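Equipment budget: what we are asking for this year

13 April 2022

The equipment request for the handling group at Bultell went in last week, and several people have asked what is in it. The short answer is two more pairs of hand-held grippers, spare fingers for the pairs we already run, and a better way of managing cables.

Most of the present work is table work. An operator takes a gripper in each hand and handles ordinary things such as storage bins, lids and cards. The recordings then go to Yufang Jiang's team, who use them to train the arms on the Gisska line.
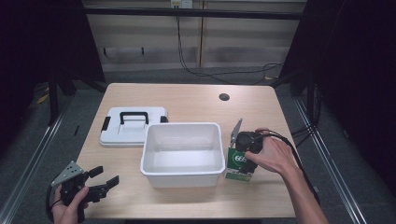 We looked at buying another arm instead. Urmas Lapiņa worked through the costs with Vistex, and the arm itself was affordable. The guarding, the floor fixings and the service contract were what pushed it over our limit. Hand-held pairs need a table, a socket and a trained person, and we have all three. The arm has been moved to next year's list and will be looked at again in September.

Fingers are a separate line in the request. They wear at the pads, and a worn pad shows up first on thin, smooth items, where there is little to hold on to. At present we order them one set at a time and pay carriage on each order. Buying four sets together brings the price down to 172 pounds a set, delivered.

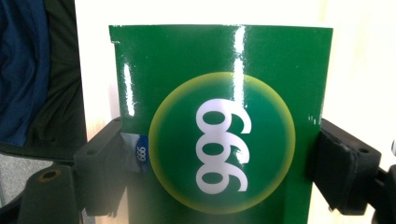
Test items have never had a budget of their own. Cards, boxes and bins have come out of the general stationery code, and Finance would like that to stop. From now on they will be charged to the Shi project, which uses most of them. If you need something particular, send Yufang a link and the size. Please do not buy it yourself and claim it back.

On cables, we have asked for overhead reels at both tables. Vistex has quoted for fitting. Urmas is getting a second quote, as the first did not include the ceiling brackets.

Delivery on the grippers is slow at the moment, so anyone planning sessions for the summer should assume the current number of pairs. Booking stays as it is, through the shared calendar, and half-day slots are still preferred.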